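Flesska Managed Container Registry: Frequently Asked Questions

Last reviewed 16th August

What is the Flesska registry?
The Flesska registry stores and serves container images for teams that run their workloads on the Brostis platform. It accepts any image that follows the standard OCI format.

Who may open an account?
Any organization with an active Brostis contract may open an account. The contract holder must name one registry administrator, who then creates accounts for other users.

How many images can be stored?
The standard plan allows 600 repositories and 3000 tagged images. Untagged layers do not count toward the limit, but they are removed during the nightly cleanup.

Can the cleanup be turned off?
No. Administrators may mark a repository as protected, in which case its untagged layers are kept for eight days.

Which regions are available?
Images may be held in the Wanigasekara region, the Pineck region, or both. Replication between the two is off by default and must be requested for each repository. Existing tags are copied first, followed by new pushes in the order received.
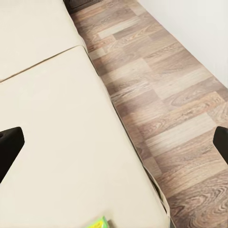
How are large images handled?
Layers of up to 2000 MB are accepted in a single push. Larger layers must be split before upload. Teams that package rendered 3D content should keep models and textures in a separate layer from the application code. A small change to the code will then leave the larger layer untouched, and clients will download only what has changed.

Why was my push rejected with a "denied" message?
The most common cause is an expired access token. Tokens issued before April must be replaced through the account page. If the token is valid, please confirm that your role includes write access to the repository.

Are images scanned for known vulnerabilities?
Yes. Each image is scanned when it is pushed and again whenever the vulnerability list is updated. Results appear on the Security tab. The registry does not block downloads on the basis of a scan unless an administrator has set a policy to do so.

How do I close an account?
The registry administrator must submit the closure form. Stored images remain available for download until the closure is confirmed in writing, after which they cannot be restored.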